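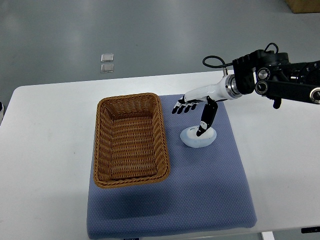
Packing benches are classed in this book by the surface they present to the goods. The surface determines how far an item can be slid, how much noise a dropped item makes, and how quickly the bench can be cleared between orders. A hard white top, used alone, scores well on the last point and poorly on the first two. The usual correction is a padded mat laid over the center of the top, with a narrow strip of the hard surface left uncovered on either side. A woven basket set down on such a mat, to the left of the center line, leaves the right half free for sorting, and its sloping sides let the packer see the whole of the base from a standing position. The rest of this chapter deals with the bench, the mat and the basket as one unit, which will be called the station.

Chapter 12
The Soft-Surface Packing Station

12.1 Scope

The chapter covers stations at which one person packs small household goods by hand into open baskets. It excludes conveyor-fed stations (Chapter 14) and stations for goods sold by weight. Readers who have not worked through the section on reach distances in Chapter 9 should do so first, as the terms near zone and far zone are used without further definition.

After completing the chapter the reader should be able to set out a station from a written plan, select a mat and a basket that suit each other, and keep a station log in the form used at the end of the chapter.

12.2 Terms

Top. The horizontal working surface of the table, excluding any mat.

Mat. A removable padded covering. A mat is described by its length, its width and its thickness under no load, in that order.

Margin. The strip of top left exposed between the edge of the mat and the edge of the table. Side margins and the back margin are recorded separately. A margin too narrow to hold a pen or a label strip is entered in the log as nil.

Rim. The upper edge of a basket. On woven baskets the rim may be rolled, braided or bound; the difference matters for stacking and is taken up in 12.6.

Draft. The inward slope of a basket wall from rim to base. Baskets with draft nest when empty. Baskets without draft hold more for the same rim size but need separate shelf space.

12.3 The Clernside layout

The layout used for most of the worked problems comes from the Clernside packing room, which runs a single row of identical stations. Each table is 800 mm deep. The mat is placed with its long edges parallel to the long edges of the table and is pulled toward the packer, so that the back margin is wider than the front. Labels and closing ties are kept in the back margin. The basket is set with its long sides running from back to front – this brings one short side toward the packer and keeps both long sides within the sweep of the forearm.

Clernside first tried the basket crosswise. The packers reported no difficulty in filling it, but the basket took up so much of the mat that folded goods had to be stacked before packing, and stacks leaned. Turning the basket solved the problem without any change of equipment. The Mostyn room, which copied the layout later, kept the crosswise position for flat goods only.

12.4 Mat and basket together

A mat is chosen for friction as well as for padding. If the surface is too smooth, the basket moves when goods are pressed down into it. If it is too rough, the weave catches and the mat is dragged out of square. Fine textured coverings give acceptable results with most woven bases. The Jillholm trial, summarized in Table 12.2, recorded 3869 basket placements on four coverings and noted a shifted mat in 203 of them. Most of the shifts occurred on the smoothest covering.

Color is of minor importance, with one exception. The mat should contrast with the basket and with the commonest goods, so that a small item left behind can be seen when the basket is lifted away. Pale mats show dirt sooner and are washed more often; the Gusik schedule in Appendix C assumes a weekly wash.

Care tags are left attached. They are turned to the near edge when the mat is laid, and the mat is then laid the same way around each time. Uneven wear can be read from the log only if this rule is kept.

12.5 Setting out

Clear and wipe the top. Lay the mat and measure both side margins at the front and again at the back. The two readings for one side should agree to within 5 mm. Place the empty basket, check that no part of the rim overhangs the mat, and enter the margins in the log before the first order is opened.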